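Kitchen sim diary
Print this page | E-mail this page

Saturday, May 18, 2024

Club day. Arnaldo had the Salgado kitchen running before I got in, so we went straight to the microwave task for the Prarkus round. I took the gripper view and checked what the arm sees with the pan right up close and the orange food piece in it.

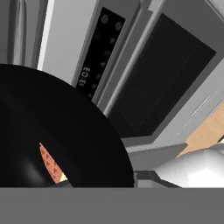 Afternoon

Laurinda Gouveia wants every team to submit 100 runs by July. We have 21 – not great. I spent an hour on the spot where the bowl should rest on the turntable. Near the middle is fine, and a little toward the back still counts under the rules.
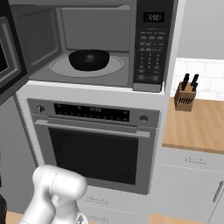
Then I rewrote the scoring script so it checks the door angle too. Arnaldo thinks the limit of 400 steps per run is too tight. I want to leave it alone until we have more data. We also argued over how far the arm should stay from the oven while the microwave door is open.

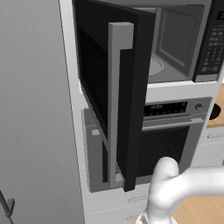 To do

Ask Laurinda about the step limit.
Rename the log folders.
Bus leaves at 10 tomorrow – bring the charger.

Last updated: Saturday evening
Contact | Back to top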